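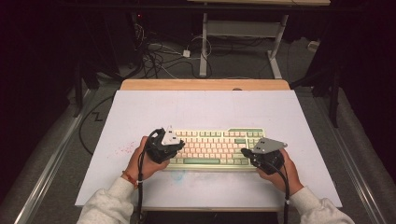 Page last changed: January 12, 2021

Director's diary, Kodholm Municipal Library

The winter timetable came into force at the main building this morning. The doors opened at nine and the reading room was in use within the hour. The heating in the east stair remains below the agreed temperature, and Žukauskas have been asked to attend again. Their engineer bled the radiators before the holiday, but the top landing is still cold enough that staff working there are wearing coats. I have asked for a written report on this visit, as the last two produced only a signature on a worksheet.

The greater part of the day was given to the local newspaper collection. Members of the public who follow this diary will recall that the bound volumes of the Kodholm paper were moved out of the basement in September after water was found under the lower shelves. No volume was lost. A number of bindings have lifted at the spine, and the paper in the oldest volumes is brittle along the fold. The volumes are now on the second floor, lying flat, and will stay there until the basement floor has been relaid.

The collection stands at 464 volumes. The card index made in the 1950s gives 425. The difference has been the subject of a good deal of correspondence, and I set out the position here so that it need not be repeated at the desk. The card index counts a year as one volume wherever the paper was published in a single series. For certain years the binder divided the run in two on account of thickness, and the second part was shelved without a card. Sevim Saraç has gone through the shelf list against the spines and is satisfied that the whole of the difference is explained in this way. The new catalogue will give each bound part its own entry, with a note of the old card number where one exists. Readers who hold references to the old numbers may go on using them.

Retyping of the cards continues. The work is slow and I do not wish it hurried. Many of the cards carry corrections in more than one hand, and the person at the keyboard has to decide which reading to enter before typing anything at all. It has been agreed that the earlier reading will be kept in the notes field in every case, including those where it is plainly an error. Place names are to be entered as printed. Drekow appears in at least four spellings before the present one became usual, and a reader searching for a family there will want all of them.

There was a short meeting at eleven on opening the volumes to readers. The present rule is that a volume may be consulted by appointment, one at a time, at the large table beside the issue desk. I had proposed two at a time for readers who are comparing editions. The conservation adviser was against it on grounds of space, and having seen the table with one volume open on its foam supports I accept the point. The rule stands. Appointments are for two hours and may be extended if the table is not wanted by the next reader. Pencils only. Readers may photograph pages for private study without charge, provided that the flash is off and the volume is not pressed flat.

Several letters have been received about the children's room. The decision to move the picture books to the front was taken in the autumn and has been generally liked, but two correspondents point out that the lower boxes are now in a draught from the entrance. I went down after lunch and stood there for some minutes. They are right. A screen will be tried first, and if that does not answer, the boxes will be exchanged with the atlases, which are not consulted by anybody sitting on the floor.

The matter of the branch at Povesetti was raised again by telephone. I can say only what I have said before. The lease runs to the end of the financial year, the library intends to renew it, and the terms are under discussion. The branch issues have held up well and the building suits its purpose, apart from the step at the rear door. A ramp has been priced. The quotation was higher than expected and a second has been requested from another firm. I would ask readers at Povesetti to ring the bell at the front in the meantime, where the entrance is level and a member of staff will come out to hold the door.

Gifts received: a run of parish magazines, incomplete; a framed plan of the old harbour; and 45 glass negatives in their original box, with a handwritten list. The negatives show shopfronts and the market, according to the list, and have not yet been examined. They will need to be cleaned and rehoused before anyone can say what condition they are in. The donor has asked not to be named, and I record the library's thanks here. The harbour plan duplicates one already held, but ours lacks the lower right corner, and this is the part that shows the ropewalk. Both will be kept.

I must also note a refusal. The library was offered a large quantity of bound law reports from a private office, in excess of 1000 volumes by the donor's own figure. They are in good order and it was a generous offer. We have no shelving for them and the same reports are held by the university, where they may be read without a ticket. I wrote in those terms this afternoon and suggested two other institutions that might be approached.

Staffing. The post of evening assistant has been advertised again, the first advertisement having brought no suitable applications. The hours have been altered so that the shift ends at eight. The notice is on the board in the entrance hall and copies may be had at the desk. Applicants should write by hand or by typewriter or by electronic mail, as they prefer; the earlier wording suggested that only one of these was acceptable, and it has been corrected.

The clock in the reading room was found to be seven minutes slow. It has been set right, and the porter will check it each morning against the one in the office. A reader complained that he had missed his bus by it. I have sent him an apology.

Before leaving I walked the second floor. The blinds on the south side had been left up all afternoon and the light was falling on the end of the first row of newspapers. The blinds are to be lowered at noon from tomorrow and a sheet of undyed cotton laid over the row as well. Sevim Saraç has the key to the linen cupboard and will see to it before the first appointment, which is at ten, for the volume covering the railway years.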